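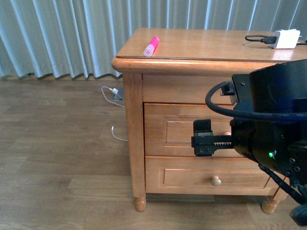 On November 9, 2024, Doğukan Bayram wrote:

> I have gone through the drawer episodes from Werville and I don't think we should train on them as they are. The leader arm and the follower agree fine in free space. The trouble starts at the knob. On a lot of the takes the operator closes, pulls, feels nothing, opens again, shifts a little and closes a second time. Replay one of those and the policy learns to hesitate at the knob, with the same little shuffle.
>
> Two questions for whoever is running the sessions:
>
> 1. Is the operator watching the head view only, or also looking at the furniture directly?
> 2. Are the second tries being kept on purpose? I can see an argument for keeping them as recovery data, but then they need a tag.
>
> I would also like to know whether anybody has compared hand guiding with the remote setup on the same drawer. My guess is that hand guiding gives cleaner pulls and worse approaches.

I ran most of those, so I'll take the questions in order.

On 1, head view only. We started the set with the operator sitting beside the arm, and people leaned over to look at the knob whenever the finger covered it. The takes looked great and made no sense from the recorded view, as the operator was reacting to things the head view never had. After the first session we moved the chair behind the partition and put the Pravell leader arm on its own table. The takes got slower. I'd still keep it that way.

The knob does get hidden in the last part of the approach. If you come in from the right with the wrist high, the gripper is between the head and the upper knob by the time you need to see it. Coming in lower helps with the view but puts the wrist close to the lower drawer front, and newer operators clip it. I now tell people to stop short, look, line up, and then go straight in without correcting. If it misses, back all the way out and start the approach again. That should get rid of the shuffle you're seeing.

On 2, no, not on purpose. The Osta recorder keeps everything between the two pedal presses unless the operator marks it bad, and most people only mark it bad if the drawer never opens. So a take with two grabs and a good pull went in as a success. There are roughly 400 episodes in the set and I haven't been through all of them. I did a pass over one session's worth and sorted it like this:

- `clean`: one close, one pull
- `regrasp`: opened and closed again without leaving the knob
- `retry`: backed out fully and came in again
- `drop`: slipped off partway through the pull

I'd train on `clean` and `retry` and hold the other two out for now. If you want `regrasp` as a separate recovery set I can export it that way, but I wouldn't mix it in.

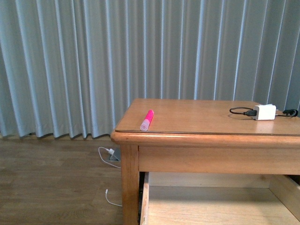 Where an episode should end is the other thing we need to settle. At the moment it ends when the operator lifts off the pedal, and operators differ a lot. One lets go of the knob and lifts right away. Another backs the arm out, parks it, and then lifts, so the last stretch of the file is an arm doing nothing. I'd like to define the end as drawer open, arm out of view, and cut there. A view with the pale bottom panel of the drawer showing and no arm anywhere over it is easy to pick out by eye, and the difference in color from the rest of the wood is big enough that I think a simple check could find it too. The catch is that the threshold would be for this one piece of furniture. The second cabinet at Werville has a dark liner and would need its own.

I'd leave the stuff on top alone. Doğukan asked me off list if the charger and the marker should be cleared. I move them between takes, or take one away, so that the policy can't use them as landmarks. What I haven't been doing is writing down when I change them, and I'll start.

About hand guiding: we tried it in January, before the leader arm arrived, on the older follower with the joints in compliant mode. Only 30 takes, so don't lean on it too hard. The pulls were better, as you guessed. You can feel the runner catch and ease off, and with the remote setup you can't. The approaches were also fine, to be honest a bit better than I expected. The problem was that the demonstrator's hands and forearms were in nearly every view. Sönmez suggested replaying the joint paths afterward with nobody standing there and recording the views on the replay. That worked on about half the pulls. On the rest the knob was a few millimeters off from where it had been and the finger slid past it.

So for drawers I'd stay with remote and work on the feel. Things I've changed or want to change:

- Leader gripper scaling is now linear over the whole stroke. It used to bunch up near closed, which made it hard to tell a light grip from a firm one.
- Command rate stays at 30 Hz.
- Delay on the follower side was over 50 ms when the logging machine was busy. I've moved logging to the other box and will post new numbers once I have them.
- I want the motor current on screen as a plain bar. Operators are guessing at the grip from the picture, and the picture doesn't tell them much.

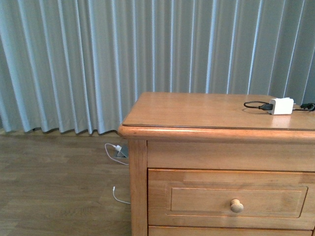
*Upper drawer front. Target for the grasp is the round knob, low on the panel.*

For the next block I'm planning six operators, same drawer, upper one only. Each gets a short practice run that isn't recorded. Nightstand position will be shifted a little between operators – no more than a hand's width, the arm runs out of reach on the far side otherwise. Closing the drawer will be recorded as its own task with its own pedal press. Several people have been pushing it shut at the end of an opening take to save time, and those files need to be split by hand.

Doğukan, can you send me the episode numbers where you saw the shuffle? If they're mostly from one operator I'd prefer to redo that person's block instead of cutting around it. And please say if the four tags are enough for your loader or if it wants them as numbers.

The relabeled session is in the shared folder under `drawer_upper_relabel`. The old labels are still there next to it, unchanged.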